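Shop Floor Automation Working Group
Minutes, August meeting

Held in the upstairs meeting room, Custside laundry plant. Started 2:00 p.m.

Chair: Youssra El Sherbiny
Also present: finishing, receiving, maintenance, purchasing, one guest from Skukance

1. Minutes of the previous meeting

Accepted with one change. Under item 4, "folding line" should read "sorting line." The folding line was not discussed in July.

2. Where things stand

The chair restated the question the group was set up to answer: can a machine take over any of the hand work in uniform finishing at a cost Custside can carry, and if so, which part. The contract with the Britier sports league brings in 2,621 pieces a month in season. Flat goods already go through the ironer and are not part of this. Jerseys and shorts are still sorted, turned right side out, folded and bagged by hand.

Skukance has been running its two-arm setup on jersey handling under the project name Kettle. The guest went over the hardware. Each arm ends in a two-finger gripper and carries its own small camera. The fingers are long and narrow at the tip, which helps in getting under a hem, and they can be swapped when the tips wear. Maintenance asked what a set of fingers costs and how long a swap takes. The guest will send both in writing. 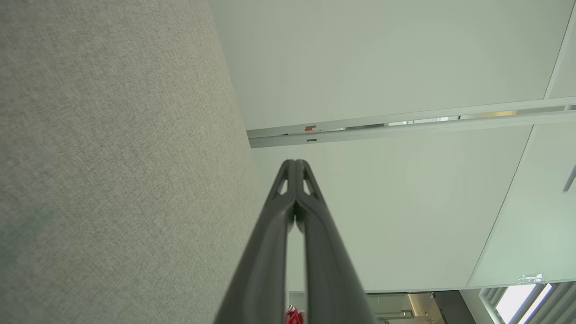 Finishing said a narrow tip was fine for picking up an edge but wanted to know what it does to mesh after a few hundred washes, when the cloth snags on a fingernail. Skukance has only worked with fairly new garments so far. It was agreed that worn stock should be part of any trial on our floor.

3. Kettle, jersey handling

The guest described the job as three separate steps: find the garment in a heap, open it out, fold it. Picking up is the most dependable of the three. Opening out is the weakest. A jersey dropped on a table can land in any number of ways, and the software has to work out which part is a sleeve, which is the hem and which is the inside before either arm does anything useful. Large printed numbers help with this, provided they are showing.

Finishing pointed out that an experienced person does the opening out with one shake and does not look at the number until bagging. The guest agreed that shaking is not something the arms do at present. 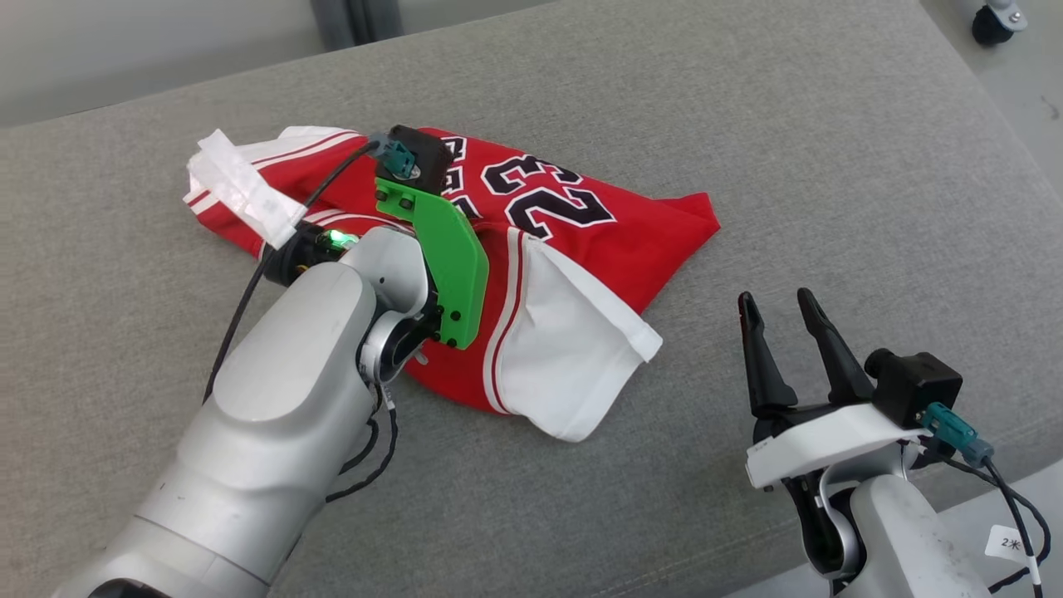
Red and white jersey, number 23, on the gray work surface with both arms.

There was some discussion of speed. The chair asked that no times be entered in the minutes until they have been measured on our own garments, after last year's trouble with the bagging machine quote. Agreed.

Receiving asked whether the arms could sort by team instead of folding. Sorting needs only a clear look at the color and number, and it is the job people ask to be moved off. The guest thought this was a more realistic first task. Purchasing noted that a tag reader would also do it for much less money, if the league would accept tags sewn in. The chair will ask the league.

4. Mixed piles

Most of our bags come in mixed, with shorts inside jerseys and socks inside everything. Finishing asked for a plain answer on whether the system copes with that. The answer was not yet. Two garments of the same color lying together are hard to tell apart, and a number that has folded over on itself can be read wrong or missed. Bag 566 from last season was mentioned again. It was agreed that it would make a fair test. 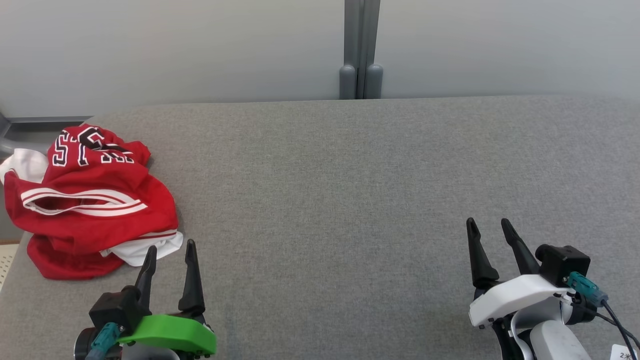 Red garment with white numerals partly folded under, left side of the table.

Maintenance asked about floor space and power. A table of the same type would fit where the old press stood, once the steam line is capped. The work order for the capping is 2482 and has been open since spring. Maintenance will move it up.

5. Safety and staffing

No one works within reach of the arms while they are powered until a guarding plan has been approved. Finishing asked for it to be recorded that no hours will be cut on the strength of a trial. So recorded.
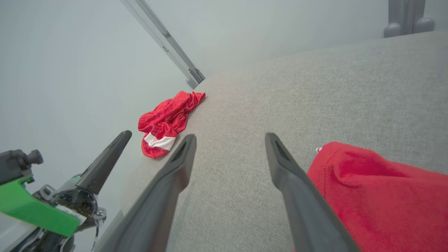 Custside's own test should be set up before any more visits, and finishing offered to write it. The draft will use same-color goods on purpose, since that is how the league bags arrive. The Kettle table is a reasonable model for the layout, with a small bunched piece of shiny red mesh on the gray fabric and a bigger, softer red cloth lying off to the right. Finishing wants to add socks to that and at least one jersey inside out. The guest asked to see the draft a week ahead. The chair had no objection.

6. Actions

Skukance: finger cost and swap time, in writing.
Chair: ask the league about sewn-in tags.
Finishing: draft of the mixed pile test, including worn stock.
Maintenance: work order 2482, and a sketch of the guarding.
Purchasing: price for a tag reader, for comparison.

7. Other business

The fan over the number 2 dryer is noisy again. Passed to maintenance.

Meeting closed 3:25 p.m.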